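Search this site Enter keywords Go

In Defense of the Long-Handled Dustpan
By Duván Mosquera
2024-03-20

My father swept floors bent double, with a dustpan the size of a paperback, and considered this good for him. His back has since filed a different opinion. I inherited the dustpan and, for a few years, the philosophy, which held that any tool that let you stand up straight was meant for movie theaters.

I have changed my mind, and I blame the tile.

We moved in February to a place with glossy pale tile from wall to wall. The landlord called it easy to clean. He was correct in the way that a white shirt is easy to clean. You can see every crumb on it from the next room. Carpet is discreet. Carpet will keep a cracker to itself for a decade. Shiny tile reports the cracker to your mother-in-law before she has her coat off.

So you sweep all the time, in small amounts, and that is where the short dustpan loses the argument. A big Saturday cleaning can be done on your knees, with the radio on and a feeling of virtue. A tissue and a candy wrapper on a Tuesday night can't. If picking them up means getting down on the floor, they will be there on Wednesday, and by Friday you'll have stopped noticing them and started calling it "lived in."

The long handle fixes this by appealing to laziness, the only household resource I've never run short of. I bought mine, a Frandsen, after reading what felt like all 483 reviews of it. One man had given it two stars because it "encourages sweeping." I paid 6 dollars more than I would have for the short kind and have regretted it only in the aisle.

I have two further opinions. The first is that the wastebasket has to come to the mess. People sweep a neat little pile and then carry it across the house like a full bowl of soup, and we all know how that ends. Put the basket next to where you're working and the trip is over before anything can fall off. The second is that cables don't belong on a floor you intend to sweep. A power strip by a table leg gathers fluff the way a porch light gathers moths, and no broom made by Frandsen or anyone else gets in among the cords. I have no solution for this. I sweep up to the cords and then I look out the window.
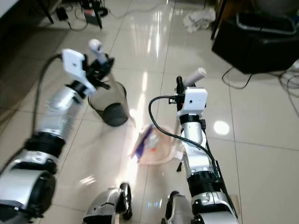
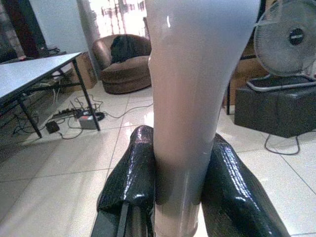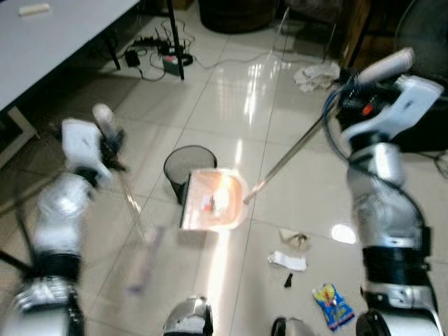
Khairul Pangaribuan writes that I've let the broom off too easily. A long-handled pan is fine, he says, but most of them have a lip that rides a hair above the tile, so you end up chasing the same line of dust backward across the kitchen until you hit the refrigerator. His cure is a damp paper towel for the last of it, and for that, he notes with some satisfaction, you will have to bend down.

Recent columns
The Drawer Where Batteries Go
Folding a Fitted Sheet, and Other Lies
Against the Decorative Pillow
One Good Knife, One Bad One

Last updated 2 days after posting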